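Feeding station notes: bowls, floor and dry food
Apr 14, 2018
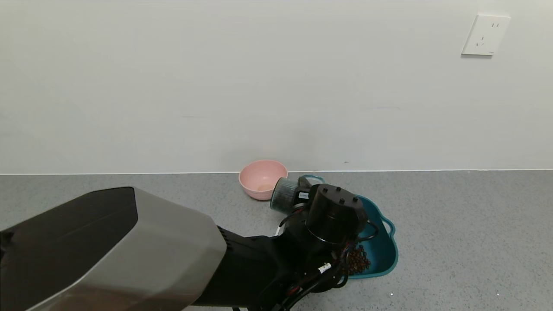

The Enon building newsletter last covered pet feeding in August, and several of the instructions have changed. The current ones are below. They apply to the ground floor stations and to the one outside room 641.

Dry food goes in the teal bowl with the handles. Lift it by the handles when moving it, and keep fingers off the inner surface. The pink bowl is washed separately. Both stay on the floor against the wall, out of the walking line.

Portions. Dario Benedetti has moved the station to a weighed daily ration. Use the kitchen scale with the bowl on it and zeroed. Do not top up a bowl that still has pellets in it. Tip out what is left, weigh it, write the figure on the sheet, then refill. Opened bags go into the lidded bin and are used within 4 weeks.

Washing. Hot water and unscented dish soap, once a day, by whoever has the evening slot. Residue at the bottom of a bowl needs a soak of up to 10 minutes before scrubbing. Scouring pads scratch plastic and should stay in the sink cabinet. Dry with a paper towel before refilling; damp kibble sticks and spoils.

Floor. The speckled gray floor hides crumbs well, particularly along the base of the wall. Sweep first, then mop. Razia Hayat asks that the mop water be changed between stations.

Supplies. The next order of dry food goes in on Friday. Bushra Lashari holds the list. Spare bowls are on the lower shelf in the Fliken cabinet, and the key is at the front desk. Questions about the schedule go to Sadia Magsi, extension 2717.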